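Checking the wrist camera rotation in Adia

Most failed grasps in simulation come down to a camera transform with the wrong sign. Do this check before you touch the planner.

1. Open the Haugland tabletop world and load the fruit set.
2. Set the image size to match your detector config.
3. Run the sweep for 30 frames and save every one.
4. Open the saved frames next to the rotation value in the camera file.

If the table hangs at the top of a frame, that view needs a 180 degree roll before it goes to the detector – do this in the config, never in the detector code. Both views below have a banana and gripper fingers to check against.

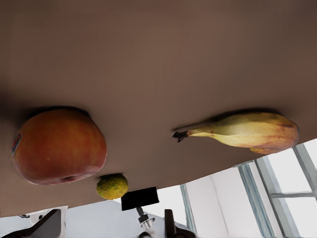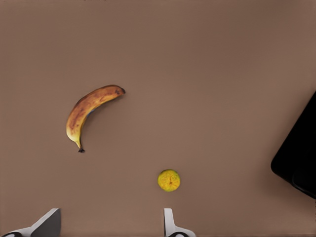
Save the config and restart the node, or the old transform stays in memory. Then run the sweep again. Wenche Løken keeps the current camera file in the Tidmont repository, under May.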